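Skudton Hardware Wallet, Model 4

The Skudton Model 4 is a hardware wallet for people who hold crypto for the long term and don't need to move it often. It keeps your private keys on a separate device that never connects to the internet by itself. You plug it in, check the transaction on its screen, press both buttons, and unplug it.

It works with Bitcoin, Ethereum, Litecoin and 85 other coins and tokens. The full list is in the Bundine desktop app under Supported Assets, and you can search it before you buy.

Price and availability

The Model 4 is sold through our own store and through Gavalas, our only outside reseller. If you find one listed anywhere else, don't enter a recovery phrase on it. We can't check the history of units bought from auction sites or private sellers, and the warranty doesn't cover them.

Orders ship in plain packaging with no mention of crypto on the label or the customs form.
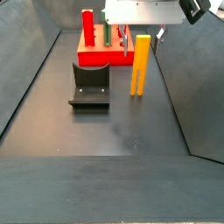

What's in the box

Model 4 wallet
USB-C to USB-C cable
USB-C to USB-A adapter
2 blank recovery cards
Quick start sheet
Cloth pouch

The box does not contain a filled-in recovery card. If yours has words already written on it, stop and contact support. The wallet creates the phrase itself the first time you turn it on, and we never see it.

How it works

The wallet has a small screen and two buttons. During setup it makes a recovery phrase of 24 words and shows them one at a time. You write them down, then the wallet asks you to confirm them in a different order. Setup can't be finished until every word is confirmed.

After that you choose a PIN, four to eight digits long. Too many wrong tries in a row will erase the wallet. Your coins are not lost when this happens. They stay on the blockchain, and you can get back to them by entering your recovery phrase on the same wallet or a new one.

Sending coins takes two steps. You enter the amount and address in the Bundine app, and the wallet shows both on its own screen. Compare the address on the wallet with the one you were given by the person you are paying. Some malware swaps addresses on the computer, so the wallet's screen is the one to trust.
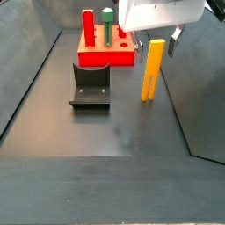 Receiving works the same way in reverse. The app asks the wallet for a new address, the wallet displays it, and you copy it once you've seen that the two match. You can receive coins with the wallet unplugged, and the balance will show the next time you open the app.

Passphrase accounts

Advanced users can add a passphrase on top of the recovery phrase. Each passphrase opens a separate set of accounts. There is no reset for it and no hint. A passphrase with one wrong letter opens an empty account and gives no error message, which is how the standard is meant to work, but it does confuse people. Try it with a small amount first.

Firmware

Updates are signed by us and checked by the wallet before they install. The current version is 2.13, released in June. It fixed slow Litecoin syncing and a problem where the screen stayed at full brightness after the timeout. Have your recovery phrase at hand before any update.

Technical details

Connection: USB-C, no Bluetooth, no Wi-Fi
Battery: none, powered by cable
Case colors: black, slate
Desktop app: Windows, macOS, Linux
Phone app: Android only, with a USB-C cable
Warranty: 2 years, parts and labor

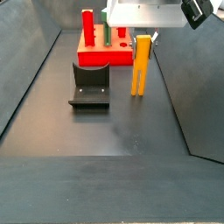
Ynyr Morgan
Product notes, updated October 24, 2025

I get a lot of mail asking whether to move up from the Model 3. If yours works and you only hold Bitcoin, you can stay where you are. The Model 3 still gets security updates. The Model 4 has a larger screen that shows a full address without scrolling, and it supports more tokens. Those are the main differences.

Moving over is simple. Set up the Model 4 as a new wallet, send a small test amount to it, then send the rest. You can also enter your old recovery phrase on the new wallet and keep the same accounts. I prefer the first way when network fees are low.

The Urkness steel backup plate is sold separately and fits all 24 words. You'll need a center punch and a hammer. Paper cards are fine for most people if they are kept dry and in two different places.

Returns are accepted within 13 days of delivery if the seal is unbroken. Opened wallets can be exchanged for a fault but not refunded. Write to support with your order number and leave your recovery phrase out of the message. Our staff will never ask for it.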